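Small Powered Tools: Handout 3
Module leader: Seema Chauhan, Flindley

3.1 Reading the label
Record the voltage, type number and country of manufacture before anything else. On the Bosch GO these are printed down the body: 3.6V, a type number beginning 3 601 JH2, Made in Malaysia. The crossed-out bin means separate disposal.

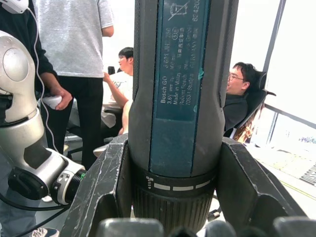
Enter the details on the Dhillon sheet, one line per tool. Type numbers are copied with their spaces.

3.2 Fasteners
Socket-head screws are driven with a hex bit of matching size. A counterbore lets the head sit in a recess — check that it is clear of swarf first.

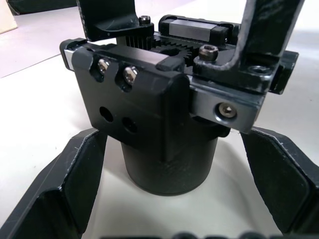
Start each screw by hand for two full turns. Torque settings are covered in Handout 4. Bring the completed sheet to the Oltau session, bench 50.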